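Visit report: Sornidholm stone works, March

The Sornidholm works sits at the end of a gravel road past the Fevik turnoff and opens to visitors twice a year. I went for the morning session, which starts at 9:30 and runs a little over two hours. Bookings are by email. Closed shoes are required and the office lends out ear muffs, which you will want in the saw hall.

The site cuts and finishes slab for kitchens, bathrooms and shopfronts. It takes in marble, some granite and a small amount of limestone. Engineered stone was dropped before the current owners took over, and the dust extraction now in the polishing bay was sized for natural stone only. Our guide was Genji Hattori, who kept to the printed route and answered most questions at the end.

The block yard comes first. Blocks are stored on timber bearers with the bedding plane marked in red paint. Each carries a number that stays with the slabs through to dispatch; the block nearest the gate was 1,779. Hattori wetted one face with a hose to show how far a vein could be followed by eye before cutting. On that block it was possible to trace one from the top edge to the bearer. On the block beside it the veins stopped and started with no pattern I could make out.

The gang saw was running when we went in. It was fitted with 29 blades and was partway through a block of white marble. Feed rate is set by the operator according to the stone, and the cut takes most of a shift. Water is recirculated through a settling pit behind the hall, and the slurry is pressed into cake and trucked away. The press was down for a filter change.

Slabs are then graded under strip lighting. The grader separates veins from open fissures by drawing a fingernail across them and, where that is inconclusive, by wetting the face and watching how it dries. A fissure holds water and stays dark longer. Slabs with open fissures go to resin filling under vacuum and are backed with mesh. Slabs with closed veins go straight to polishing.

For benchtops the preferred grade is a bright white ground with fine grey veining. Small dark specks are accepted. Thin lines that branch are passed if they are closed, although customers often read them as cracks and ring up.

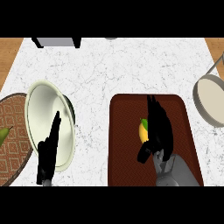

Masanobu Nomura disagreed with the grading on this point. He said a line that branches should be filled whether or not it passes the nail test, as the sealer wears first along the branches and stains follow. Hattori replied that filling a closed vein puts resin on the surface only, where it yellows, and that the works had stopped doing it for that reason. Neither had test results to hand. The matter was left there.

Polishing is done on a line of seven heads, coarse to fine. Most kitchen orders now ask for a honed finish, in which case the last heads are lifted. Etching from lemon juice and vinegar occurs on both finishes and is less obvious on the honed one. Sealing does not prevent it.

Edge work is still partly manual. Sink cut-outs are made last, with the slab fully supported, and the inside corners are given a radius. Square inside corners are refused.

Parking is limited. Tea was provided in the office, along with offcuts at a gold coin each. The next session is in spring.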